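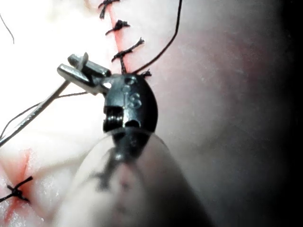 Practice Makes the Stitch: A Conversation With Levente Bárány

The suturing room at the Laxdal Center for Surgical Skills opens at 6:30 in the morning, and Levente Bárány is usually there before the first residents have found their lockers. He has directed the center's bench program for nine years. In March he met with the newsletter to discuss how the program teaches wound closure and why it continues to give so much time to the simple interrupted stitch.

"Residents arrive wanting to do the difficult things," Mr. Bárány said. "I understand that. But a row of separate stitches, each one tied and trimmed before the next is placed, shows me almost everything I need to know about a pair of hands."

The program runs for 50 hours, spread across the first year of training. Participants begin on pale practice pads with a straight incision and work along it from one end to the other. They are asked to keep the spacing even and to bring the edges together without bunching them. Black thread is preferred for beginners.

"On a light pad, black thread hides nothing," he said. "If a knot has wandered off to one side, you see it from across the room. I never have to point it out."

Asked what he looks at first, Mr. Bárány named the needle. In his view, many uneven closures begin with a poor grip. He teaches residents to settle the needle in the jaws and check its angle before approaching the pad. The loose thread comes next. A strand left lying across the incision is easily caught in the following stitch, and he asks that it be drawn to one side each time.

"They find this tedious for the first two weeks," he said. "Then they stop tangling their thread, and the complaints stop as well."

Tension takes longer to learn. The center changed its pads two years ago, moving to a softer type supplied by Iltwood, after instructors observed that residents were pulling knots too tight on the older, firmer ones. The new pads crease when they are handled roughly – a quality Mr. Bárány regards as useful. The center used 900 of them last year, and its log for the same period lists 2636 completed practice closures.

Each closure is reviewed by an instructor, and residents keep one pad from the start of the year to set beside one from the end. Mr. Bárány still has his own first pad, from his training at Ustholm, in a desk drawer.

"It is a poor piece of work," he said. "The spacing is uneven and two of the knots have slipped. I show it to anyone who is discouraged."

The center will open a second suturing room at its Bokent site in the fall, with 4 benches and evening hours for residents on day rotations. Enrollment will be handled through the education office in Laxdal. Mr. Bárány plans to teach the first evening group himself – starting, he confirmed, with the interrupted stitch.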